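I've never trusted the clear-desk people. Every July somebody I know reads the same article and throws out a perfectly good pencil cup, and by August they're hunting for a pen. So when I say I gave the desk nook a proper going-over, understand that I went in expecting very little.

The cards on the wall stayed. I'd read that anything stuck up at eye level "steals focus," and I don't buy it. My focus was gone long before the cards. The wood-grain top was the real complaint, dark enough to show every crumb.

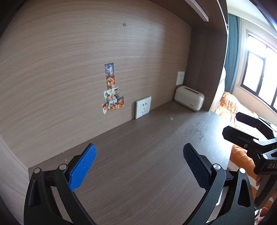

Maeve Gilmartin wrote in to say that dark desktops are a mistake from the start, that she paid 264 dollars for one from Prustwood and has been wiping it down twice a day ever since, and that I should get a pale one and stop moaning.

Maybe. Pale ones show coffee rings, and I drink a lot of coffee.

Then there's the snack question. The organizing blogs want everything poured into matching jars - 12 of them, if you believe the Vumero starter set - with little labels. I tried jars once. Things went stale and I forgot what half of it was. Packets come with the name printed on them, and they stand up well enough if you lean them together in the corner by the socket.
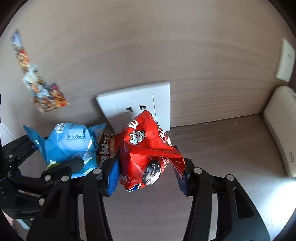
I give this arrangement until the end of the month. Snacks within arm's reach of a keyboard have a way of getting eaten, and then the whole storage problem goes away until the next trip to the store.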